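Right, I promised a thread on the labelling thing we've been doing at Wendwood, so kettle on, off we go. It's about how you tell a robot policy that it's doing badly before it has finished doing badly.

1/ The old way
We used to score every run at the end. Did the thing get into the basket, yes or no? One tick per run. It's quick and it's tidy, and it throws away nearly everything you wanted to know. A run that fumbles for ages and then gets lucky scores the same as a lovely clean one.

2/ The new way
Now we mark runs by stage: approach, contact, lift, carry, release. Each stage gets its own start and end, and each one gets a score from a person watching the playback. The approach stage is where I've spent most of September. Wrist view, big perforated basket, fingers nearly closed, and you have to say whether the arm is lined up or just nearby. Harder than it sounds!
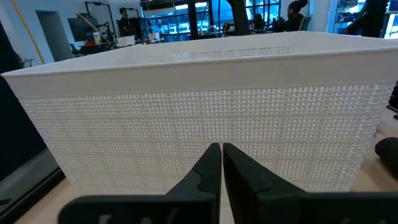
3/ What we trained on
300 runs scored in full by hand, with two people scoring separately. Then a small model (we call it Gudby, please don't ask) learned to guess the stage scores from the video alone. It went through another 1640 runs that no human had touched. My eyes are very grateful.

4/ Does it agree with us?
We kept back 235 runs to check. On those, Gudby picked the same worst stage as the human scorers 79 per cent of the time. The misses clump together in a really annoying way — most are at the join between contact and lift, where I'd say the humans aren't that sure either.

5/ Soft stuff is where it gets interesting

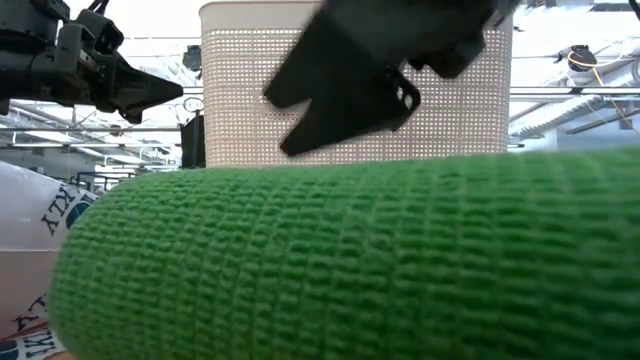 Stage boundaries on fabric are a pain, and I've changed my mind about them twice. With a rigid block you can say contact starts when the fingers touch it and that's that. But take something with a surface like that green one, all little raised loops, and a finger can brush the pile well before it has hold of anything you could lift. Our first rule called any touch "contact" and the scores went all over the shop. The rule now is that the fabric has to visibly move with the finger for a few frames in a row. Much calmer scores, bit more clicking.

6/ Which camera do you trust?
Bit of a row about this one. The wrist view is brilliant for lining up and pretty useless once a big lump of cloth fills it. The outside view shows you the gap between finger and cloth, but fast moves smear. We score on both side by side now. Gudby gets both as well, and if you take the outside view away it gets noticeably worse on lift and hardly changes on approach.

7/ What we do with the scores
The policy gets retrained with the weak stages weighted up. The Mondal lot tried the same recipe on their own arms and told us carry got better and release got a touch worse, same as ours did. I've got a hunch it's our release rule being too strict, so I'm rewriting it.

8/ Still to do
Longer tasks with more than one item, and some sort of score for hesitating, which we don't mark at all at the moment. The scoring guide is going up on the Prerwood page once I've fixed the typos in the lift section. If you've marked up cloth handling yourself and had a better rule for contact, please send it over, I'll happily pinch it.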